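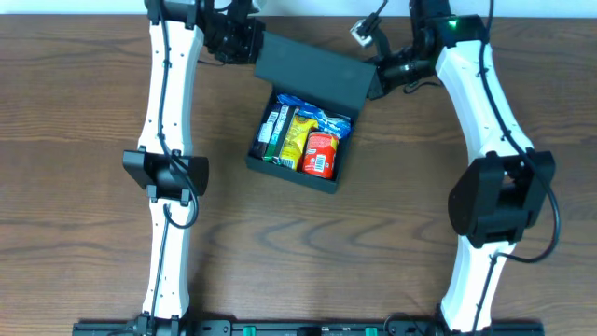
Drutbridge Allotment and Garden Society
Minutes of the May meeting

Present: Kaan Aksoy (chair), Urmas Eglītis (minutes), and plot holders as signed in the attendance book.
The meeting opened at 7:05 pm.

1. Minutes of the last meeting
Read and accepted. One correction: the hose left by the lower gate belongs to the society, so it should go back on the equipment list.

2. Water supply
The standpipe on the Cleda Lane side has been dripping since the water was turned back on. Kaan has had a quote from Heinonen Plumbing for a new tap and a short length of pipe. The meeting agreed to go ahead. Work will be done in the morning and the water will be off on that side until it is finished. A notice will go on the gate beforehand.

A member asked if a second tank could be put near the top plots. The old tank holds 1,000 liters and is usually empty by late afternoon in hot weather. Urmas will find out what a tank of 2,000 liters would cost and whether the ground there would need leveling first. Deferred to next meeting.

3. Paths
The main path is in fair shape. The path between the bean plots and the compost bays is too narrow for a wheelbarrow where the currant bushes have grown out. Holders on both sides are asked to cut back. Wood chips have been offered free by the tree crew working on Dukau Road, and the meeting said yes, provided the load is left outside the gate and does not block parking.

4. Compost bays
Bay 2 is full and should not be added to. Please use the bay next to it. Cooked food and cat litter have both been found in the bays again. Neither is allowed. Potato tops with blight are to be taken home and put in the trash.

5. Waiting list
The list now stands at over 30 names. Two plots have not been worked this year. Letters have been sent to both holders and one has replied asking for more time because of a bad back. It was agreed to offer that holder a half plot. If there is no answer from the other by the next meeting, the plot will be offered to the first person on the list.

6. Plant swap
To be held by the shed, 10 am to noon. Bring seedlings in pots with the name written on. Tomato plants were short last year and squash was not. Urmas will bring the folding tables.

7. Other business
The shed lock is stiff and needs oil. Kaan to do.
A request to keep bees on the end plot was discussed. Opinion was divided and no vote was taken. The member will talk to the neighbors on that side and report back.

The meeting closed at 8:20 pm.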